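Lesezeit: 5 Minuten
14 Kommentare

Wir suchen Leute, die unserem Roboter etwas beibringen

Ich fange mal mit dem an, was immer als Erstes gefragt wird: Nein, ihr müsst nicht programmieren können. Nein, ihr braucht kein Studium. Und ja, es gibt Geld dafür!

Ich bin Socorro Llanos und kümmere mich bei Culleck um alles, was mit Vormachen zu tun hat. So heißt das bei uns intern tatsächlich, die Vormachgruppe, auch wenn auf dem Türschild etwas Vornehmeres steht. Wir bringen einem Roboterarm Handgriffe bei, indem ein Mensch sie ihm zeigt. Der Mensch sitzt am Steuerstand und fährt den Arm aus der Ferne, oder er nimmt den Arm direkt an die Hand und führt ihn durch die Bewegung. Alles wird aufgezeichnet, und aus sehr vielen solcher Aufzeichnungen lernt später das Modell. Für dieses Vormachen suchen wir Verstärkung, und zwar ab sofort.

Das Projekt heißt Fendura. Es geht um Kartons. Ich weiß, das klingt erst mal nach dem langweiligsten Thema der Welt (meine Schwester ist beim Abendessen fast eingeschlafen, als ich davon erzählt habe), aber wer einmal eine halbe Stunde lang versucht hat, einen folierten Karton mit zwei Greiferfingern ordentlich zu fassen, der redet danach anders darüber. Folie spiegelt, Folie knittert, Folie rutscht. Mit den eigenen Händen merkt man davon nichts, am Steuerstand merkt man alles.

Was wir bisher haben: 328 brauchbare Durchgänge. Was wir haben wollen: 2.000. Ihr seht das Problem. Mitali Siddiqui und ich machen selbst vor, so viel wir können, aber erstens haben wir noch andere Aufgaben, und zweitens fahren wir inzwischen beide ziemlich gleich. Für das Training ist das ungünstig. Wir brauchen unterschiedliche Hände, also auch Leute, die vorsichtig herangehen, Leute mit Schwung, Linkshänder, Leute, die noch nie einen Controller gehalten haben.

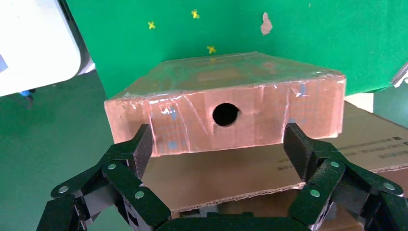
Tomero, im April

Den Handgriff mit dem Loch in der Vorderseite üben alle zuerst. Die Finger kommen mit weitem Abstand an den Karton, einer links, einer rechts, und das Loch soll dazwischen liegen. Auf dem Bild passt das schon ganz gut. Ihr arbeitet dabei viel mit genau diesem Blick vom Greifer aus, und daran muss man sich gewöhnen! Wenn der Arm sich dreht, dreht sich der Blick mit, und in der ersten Stunde fahren so ziemlich alle einmal in die falsche Richtung. Das ist völlig in Ordnung, der Arm hat eine Kraftbegrenzung, und Kartons haben wir genug.

Wie so eine Schicht abläuft? Ihr kommt an, wir trinken einen Kaffee (oder Tee, Mitali hat eine ganze Schublade voll), dann bekommt ihr den Handgriff des Tages gezeigt. Danach setzt ihr euch an den Steuerstand und macht ihn vor. Ein einzelner Durchgang ist kurz, danach stellt ihr den Karton wieder hin, gern ein bisschen schief oder etwas weiter links als vorher, und es geht von vorn los. Nach jedem Durchgang drückt ihr auf gut, geht so oder verwerfen. Bitte seid beim Verwerfen großzügig. Ein wackliger Durchgang, den jemand aus Höflichkeit behalten hat, macht uns später mehr Arbeit als zehn fehlende.

Manche Handgriffe macht ihr ohne Steuerstand. Da steht ihr direkt neben dem Arm, er ist weich geschaltet, und ihr führt ihn mit der Hand. Das fühlt sich am Anfang seltsam an, ein bisschen wie Tanzen mit jemandem, der sehr höflich ist und überhaupt kein Rhythmusgefühl hat. Viele mögen es am Ende lieber. Ich persönlich bleibe beim Steuerstand, weil ich dabei sitzen kann.

Eine Schicht dauert 2 Stunden, Pausen sind darin eingerechnet. Länger lassen wir niemanden am Stück fahren. Die Konzentration lässt nach, das sieht man in den Aufzeichnungen sofort, und der Nacken meldet sich auch irgendwann. Wer möchte, kann vormittags und nachmittags je eine Schicht übernehmen, mit einer richtigen Mittagspause dazwischen. Los geht es frühestens um 8.30 Uhr.

Zum Geld: Für das Einstiegspaket aus Einweisung und den ersten Schichten zahlen wir pauschal 300 Euro. Wer danach bleiben will (und das hoffe ich sehr!), bekommt einen Vertrag auf Stundenbasis. Die Einweisung zählt als Arbeitszeit, auch wenn ihr hinterher feststellt, dass das nichts für euch ist. Das kommt vor, da ist niemand böse.

Mitbringen solltet ihr Geduld, und zwar eine von der gutmütigen Sorte. Ihr macht denselben Handgriff sehr oft hintereinander, und beim vierzigsten Mal soll er noch so sorgfältig sein wie beim dritten. Ihr solltet mindestens 18 sein und räumlich halbwegs sicher sehen können, eine Brille ist kein Hindernis. Deutsch oder Englisch reicht für den Alltag, im Team wird sowieso beides gesprochen, gern auch im selben Satz. Wer strickt, modelliert, Kuchen verziert, Gabelstapler fährt oder früher viel Zeit mit Flugsimulatoren verbracht hat, soll das bitte in die Nachricht schreiben. So etwas interessiert mich deutlich mehr als ein Lebenslauf mit Foto.

Was ihr von uns bekommt, außer Geld und Tee: eine anständige Einweisung durch Mitali, die das sehr ruhig und sehr gut macht. Einen verstellbaren Platz. Die Möglichkeit, zuzuschauen, wenn das Modell zum ersten Mal allein versucht, was ihr ihm gezeigt habt. Bei der ersten Version von Fendura hat der Arm ständig eine kleine Bewegung nach links gemacht, bevor er zugefasst hat. Wir haben lange gesucht und dann festgestellt, dass ich das selbst bei fast jedem Durchgang so mache. Seitdem muss ich mir das anhören.

Noch ein Wort zu den Daten, das wird zu Recht gefragt. Aufgezeichnet werden die Bewegungen des Arms, die Kräfte und die Bilder der Kameras am Arbeitsplatz. Am Steuerstand selbst läuft keine Kamera mit. Wenn ihr den Arm von Hand führt, können eure Hände und Unterarme im Bild sein, das steht auch in der Einwilligung, die ihr vorher in Ruhe lesen könnt. Eure Namen werden von den Aufzeichnungen getrennt abgelegt.

So findet ihr uns: Wir sitzen in Tomero im alten Moschos-Gebäude, Eingang über den Hof, zweite Tür. Das Haus hat einen Aufzug, der Steuerstand ist auch im Rollstuhl gut nutzbar. Parken ist schwierig, Fahrräder dürft ihr mit in den Flur nehmen.

Bewerben geht formlos. Schreibt mir ein paar Zeilen über das Kontaktformular auf unserer Seite, Stichwort »Vormachen«, mit euren möglichen Zeiten und gern auch mit der Frage, die euch gerade auf der Zunge liegt. Ich antworte selbst, meistens abends. Danach laden wir euch auf eine Proberunde ein, ihr fahrt den Arm ein bisschen herum, und wir schauen zusammen, ob es passt. Freunde mitbringen ist erlaubt, die dürfen dann auch mal ran.

Ich freue mich auf euch!

Socorro

87-mal geteilt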